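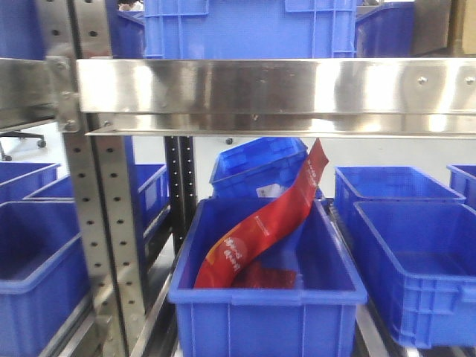 Why does my prepaid meter show a balance of zero when I have just bought credit?

Buying credit and loading credit are two separate jobs. Your payment gets you a token, a long number on a receipt or in a text message, and the meter knows nothing about it until somebody types it in on the keypad. Section 4 covers the typing.

4. Setting up the Rutum keypad and loading your first token

Before you start

You will need the keypad unit, the two batteries that came with it, your customer card, and your first token. You will also need somewhere to sit, if the only free socket is where the free socket usually is.

The keypad talks to the meter over the house wiring. It must be plugged into a wall socket on the same supply as the meter. A socket in the neighbor's kitchen will not do, however good your relations.

CAUTION: Do not open the meter cover or break the seal. There is nothing inside that you can adjust, and the seal reports you to Stasholm the moment it parts. Work behind the seal is for licensed installers only.

CAUTION: If the meter box is warm to the touch, smells of burning or hums loudly enough to be discussed at dinner, stop. Switch off the main breaker if you can reach it safely and call the fault number on the front of the box.

4.1 Pairing the keypad

1. Fit the batteries. The springs go to the flat ends, as springs have always done.

2. Plug the keypad into a wall socket. Avoid extension cords and surge strips, which filter out the signal.

3. Wait for the word READY. If the display shows LINE, move to another socket and try again.

4. Press the blue key and hold it until the display shows METER NO.

5. Type the meter number from your customer card. Use the number on the card and ignore the longer one stamped on the meter case. That one belongs to the factory.

6. Press the green key. PAIRED appears, followed by your balance.

Note: A new meter arrives with 12 units already on it. These are a loan. They will be taken off your first purchase, and the receipt will mention this in very small type.

4.2 Entering a token

1. Press any number key to wake the display.

2. Type the token exactly as printed. The spaces on the receipt are there for your eyes only, so leave them out.

3. Check the number on the display against the receipt. The left arrow removes the last digit. The red key removes all of them, and it sits right beside the left arrow for reasons known to the design department.

4. Press the green key once. Pressing it repeatedly does not add more credit.

5. Wait. The display shows a moving bar for up to 32 seconds while the meter checks the token.

6. Read the result. ACCEPTED means the credit is loaded. Anything else is explained in 4.4.

Keep the receipt until ACCEPTED appears. A token works once, on one meter, and it can be entered in any weather and at any hour, including during an outage if the meter display is still lit.

4.3 Reading the display

Press the right arrow to step through the screens.

Screen 1: Units remaining.

Screen 2: Present load in watts. Turn the water heater on and off while watching this screen and you will learn more than most households care to know.

Screen 3: Units used since the first of the month.

Screen 4: Last token entered.

Screen 5: Tariff band. Most homes on the Wullilport line are in Band B. If yours shows Band C, you are being billed as a small business. Take your customer card to the service desk, along with some evidence that you are not one.

The low-credit alarm sounds when the balance drops to 16 units. Press the red key to silence it. It will sound again that evening, and it has never been known to forget. You can change the alarm level in the settings menu (4.5), but you cannot switch it off altogether. Several people have asked.

4.4 Messages

REJECTED: One or more digits are wrong. Type the token again, slowly.

USED: The token has already been loaded. Check Screen 4, then check with the other people in the house.

WRONG METER: The token was bought against a different meter number. Take the receipt to the vendor who sold it. The keypad cannot help you and neither can the meter.

LOCKED: Too many wrong entries in a row. The keypad unlocks by itself after an hour. Unplugging it starts the hour again.

OVERLOAD: The house is drawing more than your connection allows. Turn off the iron, the heater or the kettle, then press the green key to restore supply. If OVERLOAD returns with everything switched off, call an electrician.

LINE: The keypad has lost the meter. Try a different socket, then fresh batteries, then section 4.1 from the top.

4.5 Settings

1. Hold the right arrow until MENU appears.

2. Use the arrows to choose ALARM, CLOCK or SOUND.

3. Press the green key to open the item, change it with the arrows, and press the green key again to save.

Note: Set the clock properly if you are on the night tariff. The meter bills by its own clock, so a wrong keypad clock will cost you nothing directly. It will merely persuade you to run the washing machine at the expensive time.

Note: The meter can hold a maximum of 800 units. A token that would take you over the limit is refused and stays valid for later. Keep it somewhere you will find it again.

4.6 Moving out

Write down the figure on Screen 1 on the day you leave and hand in your customer card at the service desk. Credit left on the meter stays with the meter unless you fill in the transfer form, available from Stasholm or any Lazaridis payment counter. Leave the keypad plugged in for the next occupant. It will not pair with the meter at your new address.

Continue to section 5 for replacing the keypad batteries.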